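Prunimitz Bench Guide
Search this guide Enter keyword Go
4 min read

Section 7: When an arm drops the spoon (or won't let go of it)

I wrote this section after the bad week we had in September, so it's longer than the others. If you're setting up your two-arm drinks bench for the first time, read it once all the way through before you power anything. If you're here with a fault light on, go straight to 7.2.

7.1 What the fault looks like

There are two versions. In the first, the stirring arm closes on the spoon, lifts, and the handle slides through the fingers until the bowl whacks the table or, worse, the glass. In the second, the gripper reports closed when it's wide open, and the arm cheerfully goes off to stir with nothing in its hand. Both come from the same place on our bench: the finger zero has drifted. A twisted bar spoon handle makes it worse, by the way — the fingers land on a ridge one time and in a groove the next.

CAUTION: A stirring move with a half-held spoon can tip or crack a glass. If you hear the spoon ticking against the rim, hit the stop. Don't wait to see if it sorts itself out. I waited, and I was picking glass out of the cable tray on Friday night.

7.2 Getting the arms safe

1. Press the red stop on the pendant. Both arms hold position; they don't go limp.

2. Check that neither gripper has hold of anything. If one does, put a hand under the object before you go further.

3. Switch the pendant to Manual and set the speed to the lowest notch.

4. Back each arm away from the glass in a straight line. Do not use the Home button here! Home takes the shortest path, and the shortest path goes right through your pitchers.

5. Take out any broken glass and wipe up spills before you reach under a wrist.

NOTE: If an arm won't move in Manual, look at the wrist cable first. The loop needs enough slack for a full turn of the wrist, and it loves to snag behind bottles and bins.

7.3 Resetting the finger zero

6. Open the gripper all the way. The Zemley plug-in should show 90 on the width line. Ours showed 2 with the fingers wide open, so no wonder it thought it had the spoon.

7. Wipe both finger faces with a dry cloth. Syrup is the usual culprit, and it dries like varnish.

8. Close the gripper on nothing, hold for 12 seconds, and press Set Zero.

9. Open it again and read the width. If it's back to 90, carry on. If not, repeat step 8 once. If it still reads wrong, stop there and swap the finger module (Section 9).

10. Do the other arm too, even if it's been behaving. I skipped this and had to do the whole thing over the next morning.

7.4 The pickup check

11. Lay the bar spoon flat on the table at an angle, with the bowl end toward the right arm's base, and stand a short tumbler to the left of it. A little liquid in the tumbler is fine, but don't fill it. Keep both grippers open and up off the glass.

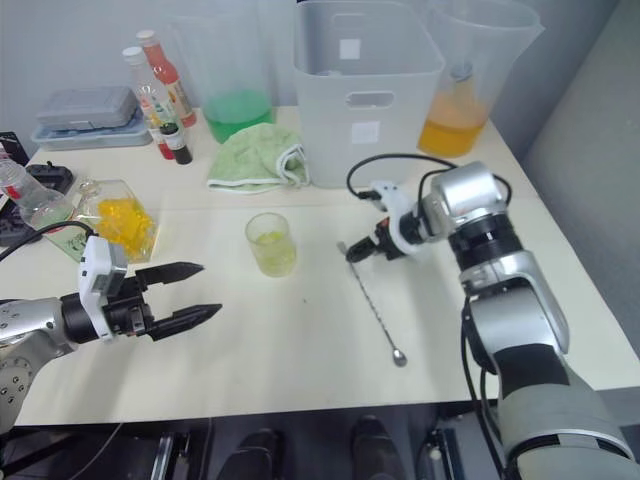
Ritva Kiiskinen read my draft and wanted it on record that she'd do the first pickup with no glass on the table at all, and that one clean lift proves very little with a twisted handle. She turns the spoon a bit between lifts so the fingers meet a different part of the twist. Fair point, and I've started doing it her way, so treat the tumbler as optional until step 13.

12. Still at the lowest speed, have the right arm close on the handle and lift it a hand's width. Watch the bowl end. If it sags, the grip is too low on the handle or too weak.

13. Set the spoon down, turn it slightly, and lift again. Once you trust it, run one slow stir in the tumbler.

CAUTION: Don't fix a slipping spoon by cranking up the grip force. The Gremanska fingers will take it, but the spoon won't, and a bent handle swings wide in the glass.

14. Write the width reading and the finger module number in the bench log. The counter in the Eskola controller rolls over at 1,000 cycles and the old readings go with it.

If the fault comes back the same day, leave the bench switched off and go to Section 9.

Questions about this guide: use the contact form | © Prunimitz Bench Guide | Back to top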